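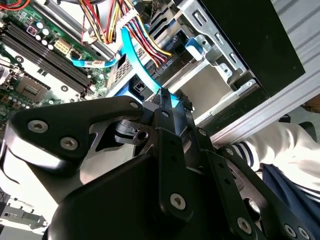

Girkidcombe, November

The computer repair evenings at the old Furnival shop will continue through the winter, and the group which runs them is now asking the public for more desktop machines. Laptops are also accepted, but there are already many on the shelves and the wait for them is longer.

The work was started last winter by Nadiia Onyshchenko, who taught electronics before she moved to the town. The idea is simple. People and offices bring the computers they do not use any more. The group opens them, cleans them, tests the parts and puts together complete machines, which are given to families and to pupils at the two schools in the Parness valley. In the first year 300 computers were given out. The group hopes to reach 500 by next summer.

Most of the donated computers are older desktops, and this suits the group well. In such a case the parts can be reached by hand. The memory goes into long slots on the motherboard, the drives are joined with thin SATA cables, and the coloured wires of the power supply can be followed from one end to the other. A learner can take out one part, look at it and put it back in the same evening.

"With a desktop you see how everything is connected," said Mrs Onyshchenko. "I ask people to look first for five minutes and not to touch. Which cable goes where? After this they are much less afraid."

According to Rhodri Prosser, who keeps the list of faults, the usual problem is a small one. Very often a data cable has come out of its connector a little when the computer was carried, and the machine does not find its drive. The owner thinks that the computer is dead and buys another. Memory which does not sit fully in the slot is the second on his list, and dust in the fan is the third. Old capacitors are also checked, because when the top of one is swollen the board is normally not worth the repair.

"I had one lady who kept her computer in a cupboard for six years," Mr Prosser said. "We pushed in one cable. She was quite angry with the computer."

Not every machine can be saved. Boards with bent pins in the processor socket are put aside, and their other parts are used again where it is possible. What remains goes to the recycling yard at Killus, which takes it without payment. Power supplies are never opened by learners. They are tested closed, and if they fail the test they go directly to Killus.

The new part of the programme this winter is a course for beginners in four lessons. It is led by Siiri Jõgi and Gert Khumalo, who both came to the evenings first as visitors with a broken computer of their own. The first lesson is about the inside of the case and the names of the parts. The second is about memory and drives, the third about power and cables. In the last lesson each person builds a working computer from parts in the boxes, and installs a free operating system on it. There is no examination. Places are limited by the number of benches, and people from the Parness side, who have a longer way home in the evening, may ask to come in the earlier group.

The town council has given 3000 pounds for the course. The money will be used for screwdrivers, new SATA cables, thermal paste and better lamps over the benches. Mr Khumalo said that the lamps were the most wanted thing, as it is difficult to read the small letters on a board when one's own head makes a shadow on it.

Anyone who wishes to give a computer is asked to bring it with its power lead. A screen, keyboard and mouse are welcome if they work. The group erases every drive before it is used again, but owners should copy their own photographs and papers before they bring the machine, as these cannot be recovered later. Drives can also be taken out at the counter and given back to the owner at once.

Printers, televisions and kitchen appliances are not accepted. Last month two microwave ovens were left at the door in the night, and the group had to pay for the transport.

The doors of the Furnival shop are open from 6 pm until 9 pm on course evenings, and the dates are shown in the window. Names for the course can be given at the counter or to Hryhorii Kravets at the Girkidcombe library, where a paper list is kept at the front desk. The course is free. Children under twelve should come with an adult.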